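From: Huiling Jiang
To: Clotholm supper list
Date: 11 December 2023
Subject: Re: [supper] Soup for the long table

Svetozár Zeman wrote:
> Dear all, I have been asked to make the soup this year and I would
> like to do my aunt's corn chowder, but I have only ever cooked it for
> 6 and now I am told to expect 28. Do I just multiply everything? Also,
> is frozen corn a disgrace? And does anyone still have the big pot from
> Trostar, the one with the dented lid?
> Svetozár

Dear Svetozár, and hello to everyone else reading along,

I was so pleased to see your name next to the soup! I have been making chowder for crowds since we lived over on Lu Street, and I've made just about every mistake there is, so please forgive me if I go on a bit.

First, the multiplying. You can do it with the corn and the potatoes and the onions, and nothing bad will happen. Please don't do it with the salt, the thyme or the liquid. A big pot loses much less steam for its size than a small one does, and the year I scaled up the milk exactly as written we had something closer to a warm drink. Start with a good deal less than the arithmetic tells you, and keep a couple of cartons to the side. You can always thin it at the table, and people are very patient if there's bread.

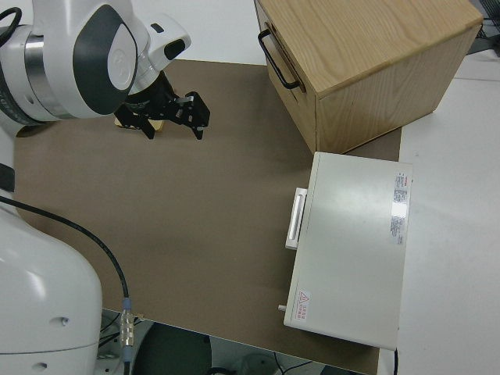

Now, frozen corn. It is no disgrace at all, and in December I would call it the sensible choice. What I do is buy a few fresh ears if the store has decent ones, cut off the kernels, and then simmer the bare cobs in the broth for most of an hour before anything else goes in. That gives you the sweetness, and then the frozen kernels can do the bulk of the work. Put them in near the end, straight from the bag. If you blend a few ladlefuls and stir them back in, you won't need flour, and then our two gluten-free families can eat it as well.

Bacon is a harder question. I love it, but we have more vegetarians than we used to, and I would fry it separately and set it out in a bowl with a spoon - crumbled small, or the first people in line will take all of it (I say this as someone who is usually near the front of the line).
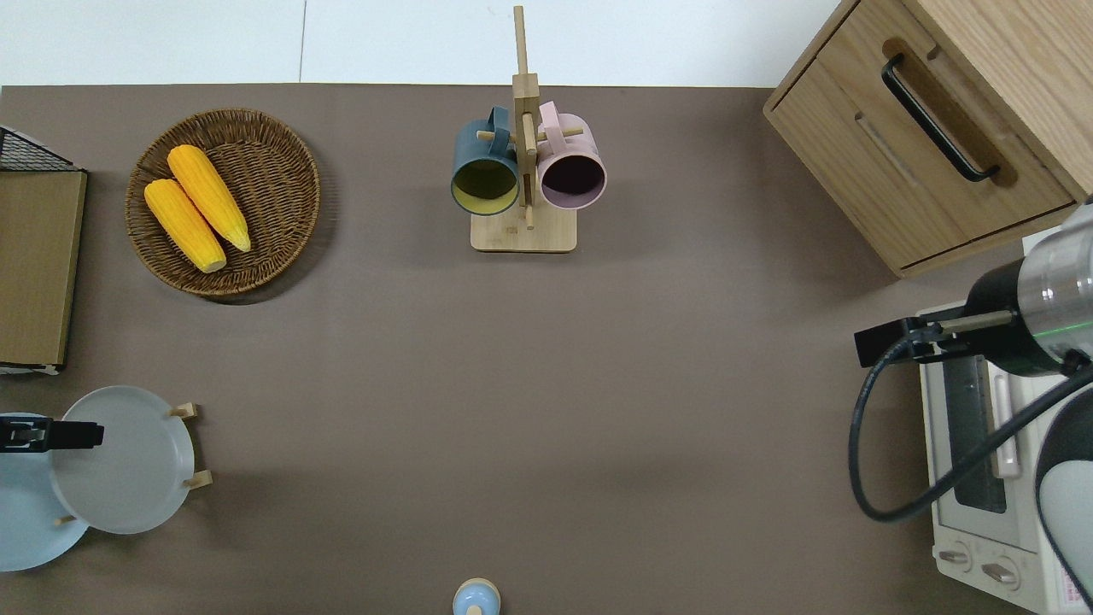 As for the pot, I believe it went home with the Warex crowd after the summer picnic and hasn't been seen since, lid or no lid. I have 2 large stockpots you're welcome to, and I would honestly rather see you use those than one giant one. The milk is so much less likely to catch on the bottom, and you can carry them to the car without help. If you cook the base the night before, let it cool in shallow pans, and leave the dairy out until you reheat it.

Bowls are fine, by the way. We have 50 of the white ones in the hall cupboard, though spoons are another matter, so if anybody on the list has soup spoons to lend, please write to me and put a bit of tape with your name on the handles.

Svetozár, call me any evening after supper if you want to talk any of this over, and do tell me whether your aunt put celery in hers. Mine never would.

Warmly,
Huiling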